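Yellow gingham, dye bleeding into the white checks on first wash
Home > Laundry and Fabric Care > Dye and Color

eduritz
Posted 7:40 pm
I have 64 cotton napkins in yellow and white gingham, bought as seconds from a mill shop. Washed two as a test at 142 F with ordinary powder. The white checks came out cream. Same pattern as these:
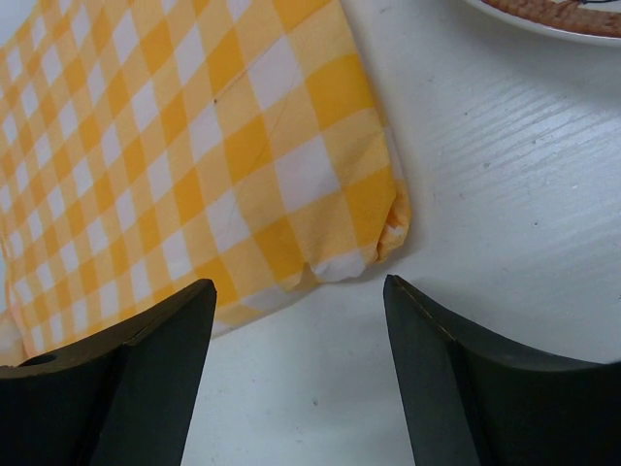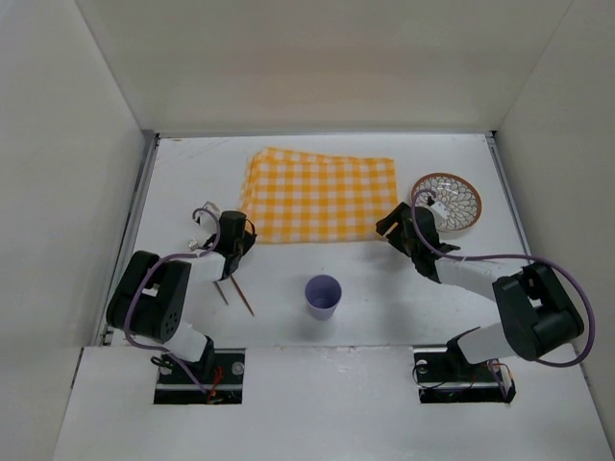 Detergent was Ternia powder, full dose. Water here is hard. I need the rest usable by April. Questions: is this loose dye that will rinse out, and what temperature should I run for the remaining ones?

shenoy_k
Posted 8:05 pm
142 F is too hot for a first wash on unknown yarn-dyed cotton. Drop to 86 F, short cycle, low load. Don't dry the two test pieces. Heat from the dryer makes the stain harder to remove.

Anil Thevar
Posted 8:22 pm
Disagree on temperature. If the yarn was dyed with a reactive dye, the loose part is unfixed dye and hot water with plenty of volume removes it faster. A cold wash leaves it in the cloth and you get a little bleed every time. The problem is usually too little water per pound of fabric.

shenoy_k
Posted 8:31 pm
That holds for reactive. Cheap yellows are often direct dye, and hot water will keep pulling color until the checks are pale. He doesn't know which he has.

Anitha Ramasamy
Posted 8:58 pm
Test it before arguing. Wet one corner, press it between white cotton with a warm iron for a minute, look at the transfer. Repeat on the same corner after a hot rinse. If the second transfer is much weaker, Anil is right. If it's the same, wash cool from now on.

Also, full dose powder is alkaline and may be part of it. Use a neutral liquid.

eduritz
Posted 9:47 pm
Second transfer was nearly clean. Would Gremulix sheets help?

Anil Thevar
Posted 9:53 pm
Dye catchers saturate quickly. Use more water and an extra rinse.

shenoy_k
Posted 10:10 pm
One corner of one napkin from a seconds bin. They may not be from the same lot. I'd test a few more.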